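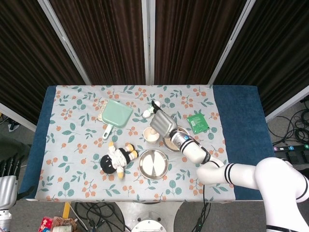
The case for the second cloth

Most advice on protecting a dining table treats the covering as one decision. You choose a material, you measure the table, you buy the size above. I think this is wrong, and that a table in daily use should carry two layers with different jobs: a thick absorbent one underneath and a thin printed one on top. I have run ours this way for two years and I would not go back to a single cloth.

The under-layer does the engineering. Terry is suitable. It grips the table, it deadens the sound of steel plates being put down, and it takes up a spill that gets past the upper cloth before the spill reaches the finish. It should be dark, as it will be washed less often. Ours is blue. It is also wider than the printed cloth, so that a strip shows down each long side, and visitors regularly offer to straighten it. Zinhle Molefe, who edits this column, has offered twice. The strips are deliberate. Elbows and wrists rest at the edge of a table, and terry is a better surface for them than a thin print.

The upper layer is for looking at and for finding things on. Here I part company with the people who recommend white. A white cloth shows every mark, which is presented as an advantage, but it also hides rice, salt, sugar and the small caps that come off small bottles. A strong dark pattern hides everything else. A pale blue-grey ground with a well-spaced print of leaves and berries sits between the two. Steel reads clearly against it. So does green plastic. Grains of rice are harder to see, I admit, and I will come back to rice.

Kusum Joshi holds the opposite view and has argued it with me since July. Her position is that two cloths mean two things to launder, two things to iron and a ridge wherever the edges fail to line up. On laundering she is half right. The printed cloth goes in weekly, on Friday, and the terry goes in once a month unless something has gone through. On ironing she is wrong, as nobody should iron terry. The ridge is real. If the upper cloth stops short of the table edge, a paper cup placed half on and half off the step will lean, and a leaning paper cup goes over at very little provocation. The remedy is to keep cups in the middle third.

The Skirberg catalogue sells a bonded cloth that claims to settle the matter by joining a print to a padded backing. I tried one for 3 months. It cannot be washed above a low temperature, it dries slowly because the backing holds water, and when the print wears out you throw away a perfectly good pad. Two separate cloths fail separately, and each can be replaced alone. The same reasoning applies to most household goods and is ignored in most of them.

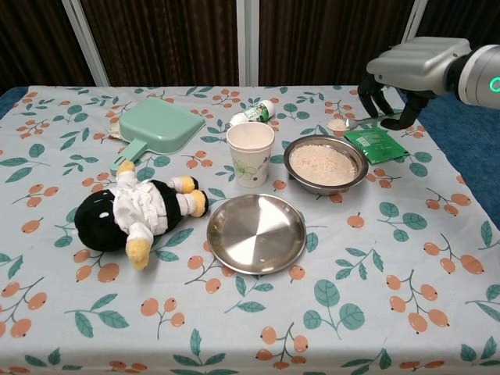

HOME & TABLE

What goes on the cloth matters as much as the cloth. A table that is used all day collects things from several rooms: a steel bowl of uncooked rice, a flat steel plate, a spoon, a paper cup, a sachet, a plush penguin in a white coat. The usual instruction is to clear all of it between uses. I would clear it by type instead, in a fixed order, and the order follows from how each item behaves on fabric.

Grain first. A full bowl of rice is the least stable thing on a soft surface, in the sense that a small tug on the cloth can cost you ten minutes. The bowl should be lifted straight up and never slid. A few grains beside a spoon are best left where they are until the bowl is safely away, then gathered towards the middle of the cloth and pushed on to a plate. Brushing them towards the edge drives them over the step and into the terry, where they lodge in the loops. That is the one serious fault in my system, and Nomvula Ntuli found it within a day of borrowing the idea. She now shakes her under-cloth outdoors before it goes anywhere near the machine. I do the same.

Light things second. Paper cups and sachets move when the cloth moves, so they come off before anybody starts straightening. Small bottles lying on their sides can go at the same time. Steel plates come third. They are heavy enough to hold the cloth flat while the rest is being dealt with, and I leave one near the middle as a weight.

Toys last. A plush toy on a dining table offends some readers, judging by the letters, and I can't see why. It is soft, it does not mark the surface and it will not roll. Tshepo Khumalo writes that toys and food should never share a cloth. For cooked food I agree with him. Dry rice in a bowl is another matter, provided the bowl has a raised rim and the toy keeps to its own side.

On size, our table takes a printed cloth of 225 centimetres, and the terry is cut to match it in length only. Measure the top and ignore the drop. A long drop looks well in a shop and catches on knees at home.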